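Darkora Adds Second Site for Gripper Recordings

Darkora has opened a second recording site in Iserham to gather examples for Gavumow, its learning system for household handling tasks. Operators work with a gripper in each hand, and marker cubes on top give the position of both tools. Sessions run in two shifts — the first starts at 8 a.m.

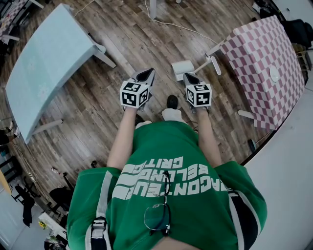 The target is 500 accepted recordings per task across seven tasks. Nartey, which checks the data, will return its first error report in March.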